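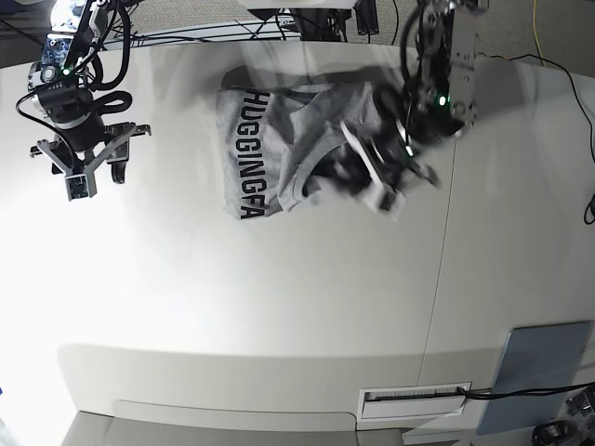 In defense of folding the T-shirt

My sister-in-law has not folded a T-shirt in 11 years. She has deep baskets, one for each member of the family, and everything which comes out of the dryer goes into them as it is. She told me this at dinner with some pride, and I understood that the plate of T-shirts I would call "a pile" is for her "the system". I have been thinking about it since March, and I would like to answer her properly, because at the table I answered badly.

Her argument is about time. A T-shirt is a cheap thing made of soft cotton, it goes under a sweater, and the wrinkles fall out on the body after an hour. Why should a person stand at a table for 25 minutes every week for a result that another person will destroy in the morning, looking for the blue one?

I admit most of this. I admit also that the T-shirt is the most ungrateful piece in the whole laundry. A towel has four corners and it helps you. A pillowcase almost folds itself. A T-shirt has a neck and two sleeves, and when it comes crumpled from the basket, with a part of the print showing and the rest turned under, you must first discover where is the front. Gray ones are the worst in my house, for the reason that we own so many. I pinch one fold, lift, and usually I have the hem when I wanted the shoulder.

But I think the complaint is really about the searching, and the searching can be made short. You look for the neckline. It is the only part of the shirt which is a little stiff, and the fingers find it before the eyes do. Once you hold the shirt at both shoulders, the rest hangs down by its own weight, and you can lay it flat with one movement. I was folding for many years from whatever corner came first, and I blamed the shirt.

The table matters too, more than people believe. For a long time I folded on the bed, where the cotton sinks in and the blanket moves together with it.
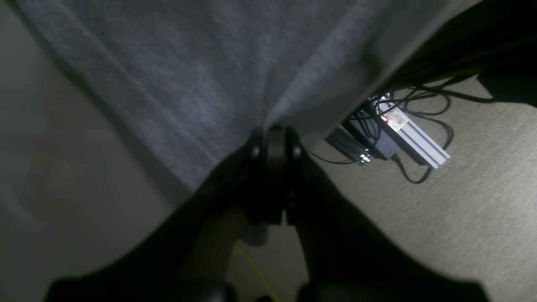
Soft cloth on a soft surface has nothing to push against. When you pull out one crease, another one opens next to it, and you finish by smoothing the same place with your palm again and again. On a hard, plain table the shirt slides, and you can straighten it from the shoulders only. I do not say that everybody must buy furniture for this. Our table is a Porel, second-hand, and for the rest of the day we eat on it.

There is a shelf of products for people who suffer with folding. The Hester catalog has a plastic board with hinges, and I have tried one. It makes very equal rectangles. It also needs that the shirt lies perfectly flat before you begin, so the difficult half of the work is still yours – you have only paid for the easy half.

What do I get for my 25 minutes? I get a drawer where I can see each shirt by its edge. I notice the small hole under the arm before I am wearing it in front of other people. And I have a quiet job for the hands in the evening, with the radio on, which I would miss.

My sister-in-law says that I can listen to the radio without the laundry. She is right, and I have tried it, and after four songs I got up and went to see if the dryer was finished.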